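Lencho é um serviço de terapia ocupacional domiciliária com sede em Kerkudness, gerido pela cooperativa de saúde Esalness. Atende pessoas com mobilidade reduzida, sobretudo após um AVC ou uma fratura da anca.

O serviço começou com 5 terapeutas e cobria apenas a freguesia de Grulell. Hoje abrange 8 freguesias e acompanhou, no último ano, quase 583 utentes. O pedido é feito pelo médico de família e a primeira visita realiza-se no prazo de 48 horas.

As sessões incluem treino de vestir, higiene e preparação de refeições, além da avaliação de barreiras na habitação. Os cuidadores recebem formação própria, revista todos os anos em julho. O serviço não presta cuidados de enfermagem. 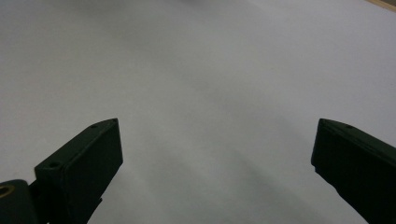
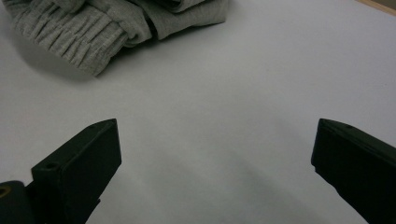 Superfície clara, em duas imagens.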